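Open day at Jakubowski, the ductwork and air handling place in Tundel
2022-09-28

So I finally made it out to the Jakubowski open day, after missing the one in July (car trouble, don't ask). It's a 33 minute drive from Bellau if you skip the highway, and they had coffee going when I walked in, so we were off to a good start!

The first stop was the duct shop. I could have stayed there all morning. They roll out the sheet metal, fold it, seam it, and then every long section goes on a leak test rig before it ships. The guy running it let us listen for the hiss on a bad joint, and I missed it twice. My ears are clearly shot from too many years in plant rooms.

Next came the balancing lab, which was the bit I'd come for. They've built a full loop with 13 branches, all with their own dampers, and you get a flow hood and a target to hit. I had mine at 97 percent of design on the second try and was pretty pleased with myself, until I saw I'd starved the two branches at the far end. Back to the start! They also had the new Mundeo manometer out to play with. Nice bright screen, fiddly hose connections.

Lunch was sandwiches and a really good potato salad, and then a 30 minute talk on kitchen exhaust and make-up air. Lots of good questions from the back row, mostly about doors that won't close.

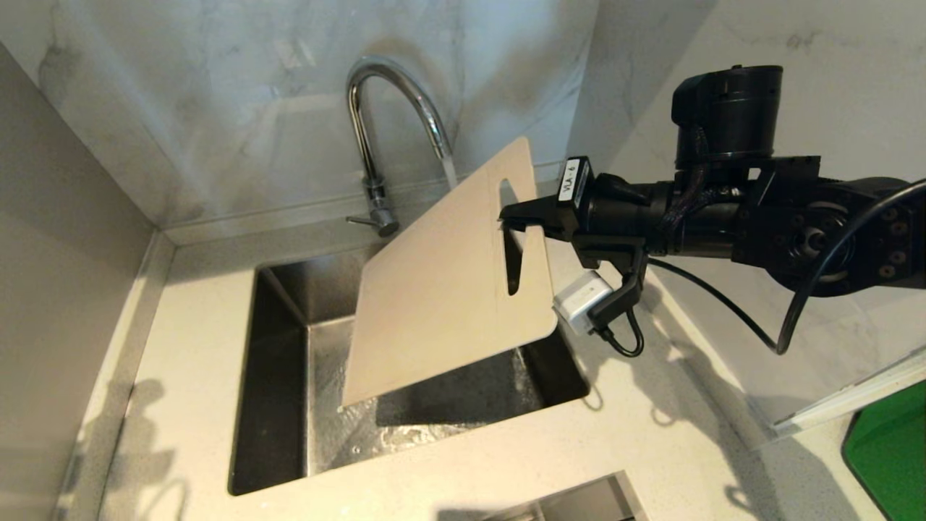 Cutting board over the sink.

I left with a tote bag, a duct tape sample and a sore neck from staring up at ceilings. Parking is tight, so get there early if you go next year.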